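Subject: Re: [floor-talk] Nollar trial on the stone line
Date: May 28, 2023

On the floor-talk list, a member of the Bukico crew wrote:
> Management says the Nollar arm will take the heavy end of the
> slab work and we'll all go home with better backs. Can anyone
> at Nistadholm tell us if that's how it went at your place?

Short answer from Nistadholm: partly. I'd hold off on the cake.

We had 2 people on each handling bench before the trial. Now there's one, and that one looks after a screen as well. The lifting is down, I'll grant them that. What went up is the standing and watching, and my neck is no better for it than my back was before. The other half of each pair went to packing, same rate, worse hours.

The training was 5 hours, most of it in the simulator. You bring the fingers in toward a slab and try to judge the edge from the gripper's own view. It's harder than the sales bloke made it sound. Pale stone on one side, dark stone and black shadow on the other, and you're meant to say whether the approach is good.

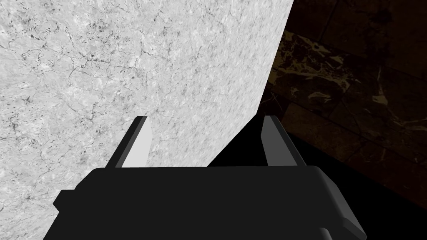 Ruangrit replied off-list and said I could pass it on: their crew found the simulator useful for learning the controls and not much else, and the old hands stopped trusting it once real slabs with real chips started coming through. They also said nobody there was paid the operator rate until they put in a claim in November.

That last bit is the one I'd take to your meeting. Ours is still listed as a bench job, though the sheet they gave us has us clearing faults, signing off grips and filling in the log. Management's figure is 2,801 slabs handled in the trial. The same log has 1,516 of those with a person stepping in at some point, even if only to nudge the thing and press go. I don't call that automated -- I call it a bench hand with extra buttons.

Ask for the log. Ask who wears it when a slab gets dropped, because our sheet says "operator" and our payslips don't. And get the packing roster in writing before the arm is bolted down. We left it until after and we're still arguing about the late starts.

Happy to send our fault sheet to anyone who wants it. The scan's a bit crooked.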